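Practice Development Workshop, Mernolero Family Placement Service
Workshop notebook, entry for 2026-03-24

Subject: second revision of the support plan template for kinship carers

The morning was given to the section on contact with birth parents. The present template asks the assessing worker to record "arrangements agreed" in a single box. In the plans read so far from the Bramer office, that box usually holds a frequency and a place and very little else. It seldom records who will be in the house, who brings the child home, or what the carer should do when a parent does not arrive.

The draft now has separate entries for these points. The wording was kept plain so that a carer can read the plan without the worker present. "Supervision of contact" has become "who stays with the child during the visit." The term "viability" has been removed from the carer's copy and kept in the office copy.

Length remains a difficulty. The old narrative section allowed 3,000 words, and most workers treated the limit as a target. The new limit is 900 words for the office copy and 600 for the carer's copy. Workers may attach a longer report where the court has asked for one.

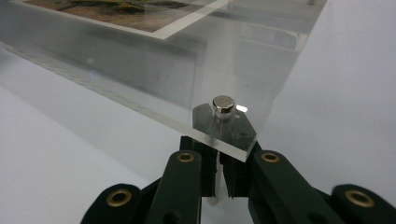
Nishad office wrote in reply that the shorter carer's copy is welcome but that it leaves out the child's own view, which in their plans had been the part grandparents went back to most often. They ask for it to be restored in the child's words where the child is old enough, and placed on the first page.

This is accepted. The child's view will come directly after the names and address, ahead of the legal status. It will count toward the 600 words. Where a child has said something that should not be shared with the carer, the worker is to record it in the office copy only and mark the page.

Financial support was taken next. The draft refers to "allowances as advised," and carers have told the Bramer workers that they did not know what this meant. The revised text states the weekly amount, the date of the next review and the name of the team that pays it. Backdated payments need a line of their own.

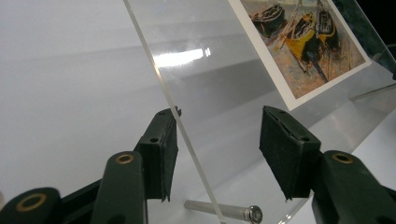
The same section should also say what happens when a carer's working hours change. At present this is raised only at the annual review, by which time an overpayment may have built up. Wording to be requested from the payments team. Until it arrives, the space is held with a note in brackets.

The Skaltelel case recording system will accept the new headings, but it does not yet print two versions from one record. Workers would have to copy text across by hand, and the two versions could drift apart. The change has been requested for December. The pilot should go ahead on paper forms before then, with 2 teams.
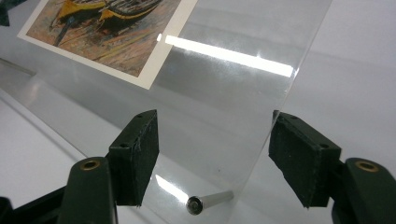
Matters carried forward

Contact section: add a line for telephone and video calls.
Financial section: replace bracketed note once wording is received.
Child's view: draft short guidance for workers on children under five.
Pilot: Bramer and Nishad to confirm start dates.
Old template: stays in use for all plans already opened.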